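Okasora Household Store, Stanstead
Minutes of the stock and kit meeting held on Saturday at 10.15 in the back room

Present: Jummai Lawal (chair), Mirjana Radonjić, Ese Ojo, Efe Shehu
Apologies: Oluwatosin Haruna
Minutes: Efe Shehu

1. Minutes of the last meeting
Agreed with one correction. Under item 4 the supplier should read Anozie, not Clornex. Clornex only do the pouches.

2. Matters arising
The leaking tap has been fixed. The second key is still missing. Mirjana to ask Oluwatosin whether he has it, and if not a new one will be cut at the market.

3. Pouches and racks
The grey pouches with the zip are to stay as the standard pouch for the starter kits. Ese had looked at a cheaper one with a press stud and did not think it would hold a folded cloth and a brush. Agreed to keep the zip.

The black wire racks will go out with the kitchen kits only. Jummai asked that racks be packed last, on top of the box, as the tall loops at the back have been catching on the towels.
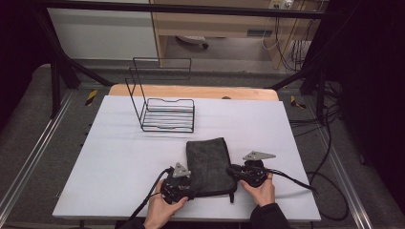

Mirjana reported 102 pouches on the shelf and a further order placed with Clornex. Delivery is expected in January. Ese pointed out that the last delivery note did not match the boxes, and it was agreed that both people on shift sign for the next one.

ACTION: Ese to write the pouch and rack order on the packing sheet.

4. Towels
Most of the meeting was spent on this item. The grey towels from Anozie have been in use since the summer and the question was whether to order again or go back to flat cotton.

Mirjana is in favour of the grey. They take up more water and they don't show marks. Efe said they take up too much room, and that a kit box which used to shut now has to be taped. Ese has tried folding in thirds and then rolling, and finds that the roll springs open unless the end is tucked in. Folding in half twice and laying flat at the bottom of the box was thought better.

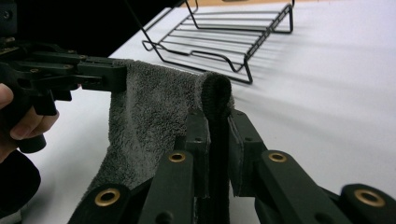
Can the grey towels be washed with the other cloths?
Wash them apart from anything cotton, at a low temperature and without softener. Cotton lint gets into the pile and is very hard to get out again.

Ese will put the washing instruction on a slip for each kit. Wording to be kept to two lines. Jummai did not want the whole of the supplier's leaflet copied out, as the last one ran to both sides and people threw it away.

There was some discussion of drying. The rail over the radiator is not to be used as the towels went stiff last time. They can be hung by one corner on the line in the yard or laid over the airer, and turned once.

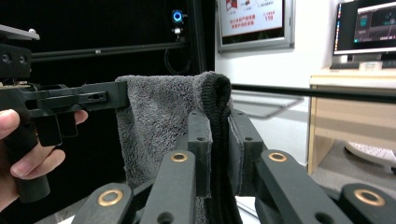

On price, Anozie have offered a box of 19 at the old rate if the order is in by the end of the month. Total for the full order would be £874 including carriage. Mirjana thought carriage should be free at that amount and will ring them. Efe asked for it to be minuted that he would rather buy half now. Put to those present and agreed to order in full, Efe against.

Faulty towels were also raised. Any with a loose edge or a missing loop should go in the returns crate with a note of the fault. At present they are being put back on the shelf, and 18 of them had to be sorted out again on Thursday.
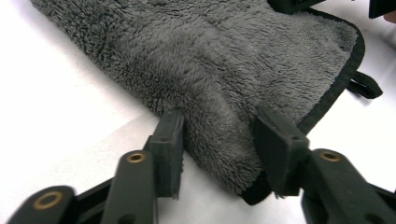
Grey towel with black edge binding and hanging loop

ACTION: Mirjana to ring Anozie about carriage and place the order.
ACTION: Ese to draft the washing slip.
ACTION: Efe to label the returns crate.

5. Packing table
To be wiped down at the end of each shift. Pens and tape go back in the drawer. Jummai to buy a new tape dispenser, up to £12.

6. Any other business
Ese can't do the next two Saturdays. Efe will cover the first. Second still to be filled, Jummai to ask Oluwatosin.

Meeting closed at 11.40. Next meeting same time, date to be sent round by Jummai.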